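**Clundotent shared kitchen and break room — inspection checklist, enamelware and table surfaces**
Date: 4 November 2021
Previous inspection: March
Form: 2,307

Marks used: P = pass, C = pass with comment, F = fail, N/A = not fitted or not present.

## A. Floor and access

| Item | Check | Result |
|---|---|---|
| A1 | Walkway to sink clear | P |
| A2 | Mat edges flat, no curl | C |
| A3 | Door closes fully under its own weight | P |
| A4 | Waste bin lidded and not overfilled | P |

Comment A2: the corner nearest the fridge has lifted. Taped down at the time of inspection. Replace the mat if it lifts again before the next round.

## B. Hot water and electrical

| Item | Check | Result |
|---|---|---|
| B1 | Kettle lead free of cuts and scorching | P |
| B2 | Kettle lid latches | P |
| B3 | Wall boiler (Wumitz) drip tray emptied | F |
| B4 | Socket faces intact, no cracks | P |
| B5 | Microwave door seal clean | C |

Comment B3: tray full to the lip. Emptied and wiped. The weekly sheet next to the boiler has not been filled in for 2 weeks — restart it.

Comment B5: food residue along the lower seal. Cleaned with a damp cloth. No damage found underneath.

## C. Mugs and enamelware

Enamelware is inspected separately from the ceramic mugs. A chip in ceramic is a cut hazard at the lip; a chip in enamel is that and a rust point as well, and loose flakes can end up in the drink. The stock is 13 enamel mugs from Nillska, all kept on the lower shelf. Each one is checked at the rim, the inside wall, the base and both ends of the handle.
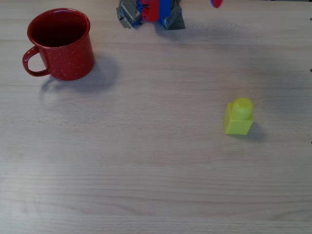 Rim condition decides most results in this section. Run a dry fingertip once round the lip, then look across it at a low angle with the light behind. A speckled finish needs more care than a plain one. On a red mug with white dots all over the outside, like the one standing on the table, a small pale chip can be taken for part of the pattern, so the outer wall is checked by touch as well as by eye. Chips down to bare metal normally show dark. Any mug with exposed metal at the lip or inside is withdrawn, whatever the size of the chip.

| Item | Check | Result |
|---|---|---|
| C1 | Rims smooth, no exposed metal | C |
| C2 | Inside walls free of crazing | P |
| C3 | Handles firm, no movement at the joins | P |
| C4 | Bases sit flat, no rocking | P |
| C5 | "Not for microwave" label on shelf | F |

Comment C1: one mug withdrawn, chipped at the lip. Remainder passed.

Comment C5: label missing. Temporary card fitted. Order a printed one with the next Abeysekara stationery delivery.

## D. Tables and seating

| Item | Check | Result |
|---|---|---|
| D1 | Table tops free of splinters and raised grain | P |
| D2 | Table edges and corners sound | P |
| D3 | Table legs tight | C |
| D4 | Chairs stable, feet capped | C |
| D5 | Coasters available | P |

Comment D3: window table, one bolt a quarter turn loose. Tightened.

Comment D4: two chairs without foot caps. Usable, but they mark the floor. Caps on order.

## E. Cleaning materials

| Item | Check | Result |
|---|---|---|
| E1 | Products in original containers | P |
| E2 | Stored below worktop height, cupboard latched | P |
| E3 | No wire wool in use on enamel | P |
| E4 | Dishwasher set no higher than 40 for enamel loads | N/A |

Comment E4: dishwasher removed. Delete this line from the next issue of the form.

## Actions outstanding

- B3 — restart weekly drip tray sheet
- C5 — printed label
- D4 — foot caps
- A2 — recheck mat corner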